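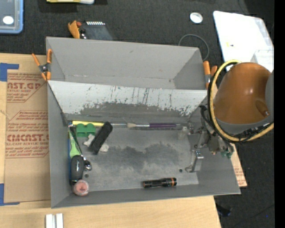 What size of bin should the household bits bin be?
Big enough to see the floor of it when everything you own without a proper home has been tipped in. If you can't see the floor, you need a smaller life or a second bin, and the second bin is cheaper.

Section 4: Setting up and sorting the bits bin

This section covers the Rind two-part bin, the larger of the two sold under the Serkora name. Owners of the smaller Irnex tray should skip to Section 5, where they will find much the same advice with less room to ignore it.

Before you start

You will need a clear table, a dry cloth and 50 minutes. The old edition of this guide said 33 minutes, a figure supplied by Khurram Khattak, who owns very little.

4.1 Placing the bin

1. Set the bin on a flat table at a height where you can reach the far wall without leaning on the near one.

2. Turn it so that the wider section is towards you and the plain compartment is at the back. The white slope should run down in your direction.

3. Press on each corner in turn. If the bin rocks, move it. Folded cardboard under one corner works for a week and then becomes one of the bits.

Note: The white coating on the slope wears off along the lower edge, where things slide and stop. Scratches and grey patches are normal on a bin that gets used. Do not repaint it. Waqas Pirzada did, and his scissors were faintly white until January.

4.2 First sort

4. Tip everything into the front section. Leave the back compartment empty for now, however strongly it calls to you.

5. Take out the long thin things first. Paintbrushes roll to the foot of the slope and stay there, so that is where to look. Lay them side by side on the table with the bristles all facing one way.

6. Take out anything lying on top of something else. A black block resting across a white bone-shaped piece is two objects, and should be dealt with as two.

7. Take out the torch and try the switch. If it doesn't light, change the battery today. A dead torch put back in the bin will be found again during a power cut.

8. Leave anything in a clear wrapper or cup until last, and keep it upright.

Caution: Check handled tools for a metal end before you reach in. A cheerful green handle tells you nothing about the other half.

4.3 Second sort

9. Move whatever you have used in the past month to the back compartment. Its walls are tall, so put small items in a shallow pot first or you will be fishing for them.

10. Return the rest to the front section, spread out across the floor. Things left to themselves gather along one side wall – push them back towards the middle.

11. Anything you cannot name goes in an envelope marked with the date. Open it in a year. You still won't know what it is, but you may feel able to part with it.

4.4 Cleaning

12. Wipe the floor of the front section with a damp cloth, working from the middle outwards. Cloudy marks may fade after two or three goes. Some don't.

13. Keep the two small round holes in the floor clear. Do not plug them with putty, chewing gum or the cap of a pen.

Caution: Do not use wire wool on the white slope. It will take off the coating you have left.

Spare parts for the slope are listed under item 281 at the back of this guide. For bins bought from the Zurkotgate shop, quote item 32 instead.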